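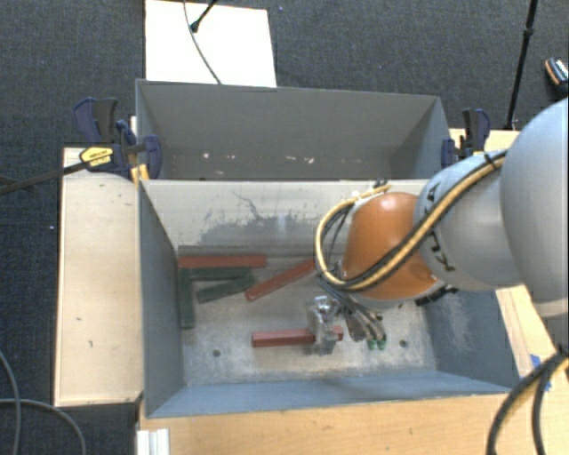 Gripper holding the red block in the front bin, second bin behind.

18 June 2025

Wiltgate annual, cover and binding tests, second round

Stock is the Plomberg uncoated for the text and the Jerkari coated for the section dividers. Book is at 179 numbered pages plus endsheets. Page count is not final. The sports section is still two spreads over and the index has not been flowed in.

Gutter check first. Printed the class portrait spreads at full size, trimmed and bound as a dummy. Inside margin was set to 2 picas on the master. Names in the innermost column disappear into the fold once past page 60 or so, and the middle signatures are the worst. Moved the inside margin to 4 picas on the portrait master only. Portrait width drops slightly to make up for it. Rows still hold seven across. Reprinted one signature and the names clear the fold with the book held open in one hand.

Crossover photos: same problem. Three of the opening spreads put a face on the fold. Shifted two of them left. The third can't move without losing the headline, so it needs a different photo. Flagged it in the ladder.

Screen tint on the dividers. The 10 percent gray background looks fine on the monitor and prints nearly white on the coated stock. Ran strips at 10, 15, 20 and 25. At 20 it reads as a tint and the black body copy stays clean. At 25 the thin weight of the caption face starts to fill. Use 20 everywhere, and change the swatch itself so nobody picks up the old value by hand.

Caption face. Abbasi at 7 point is too small on the uncoated sheet. Counters in the a and e close up. 7.5 is acceptable, 8 is better but pushes 57 captions to an extra line. Went with 7.5 and opened the leading by half a point. Overset text now shows on 11 captions, all in clubs. Those need cutting by the writers, not squeezing. Do not touch tracking to make them fit. Last year's book has that in the back third and it looks uneven.

Folios: the section name in the folio was typed by hand on the people pages and says Student Life on six of them. Replaced with the section marker. Check again after the index goes in.

Photo resolution. Preflight lists 110 images under 300 ppi effective. Most are small candids in the 240 to 290 range and will print without trouble. The ones to worry about are under 200, mainly pictures pulled off phones through a messaging app. Asked for originals. Anything not replaced gets used at quarter-page or smaller.

Binding. Dummy A (glued, square back) cracked at the spine after being opened flat five times. Dummy B (sewn, rounded back) did not crack, but the cover is a hair short at the foot, so the board size in the template is wrong or it was cut wrong. Measure the boards before ordering anything.

To do:
Replace photo on third opening spread
Recheck trim on cover template against dummy B
Send overset list to clubs
Rerun preflight with the new originals
Print one divider at 20 percent next to a full-color page

Final pages are due in October. The cover goes earlier and has to be signed off on paper, with the foil position marked.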